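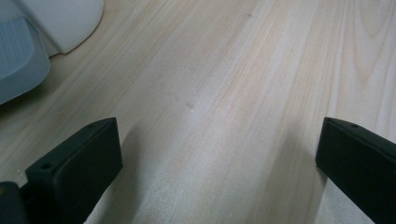
Can machines do household chores yet? My working answer for wiping, sorting and emptying is "some steps, on some days." I keep a list of chores and break each one into the separate contacts it needs. A task like clearing a table looks like one job and is really a string of small ones. Two flat black fingers over a pale wood top have it fairly easy on contrast. The smooth white thing at the back is harder: a curved side gives a flat finger very little to press against. The ribbed blue-gray piece next to it should be kinder, if the ridges run the right way for the grip.

2/ My list has 37 chores on it. I count a chore as done only when a machine finishes every step with no person stepping in. By that rule 18 are passable, and most of those are moving a rigid object from one known spot to another.

3/ Anything with a bag in it drops off the list fast. A thin plastic bag has no fixed shape, so the grip point you planned is gone once you touch it. Elaheh Amini logged 273 bag pulls on the Neletti arm in May and sorted the failures by cause. The largest group was the bag catching on the rim.

4/ Lids are better than bags. A hinge allows one path, and a pedal only needs a push straight down. The trouble is the order: lid open, item in, hand clear, lid shut. Skip the third step and you have a stuck gripper.

5/ A small bin with the lid up, a drawstring bag folded over the rim, and a cup waiting off to the side. Two hands, one gripper in each, and a person making all the decisions.
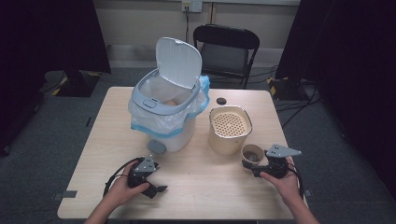 6/ Shop floor

Different story. At Gullden the parts arrive in trays, same pitch, same side up. Jolene Pryor runs two cells there and her complaint is changeover time – the picking itself is fine. Homes have no trays.

7/ Next on my list is the drawstring. Pull both sides evenly, close, lift, don't tear. I have it down as a no for now and will rerun it Tuesday with softer pads.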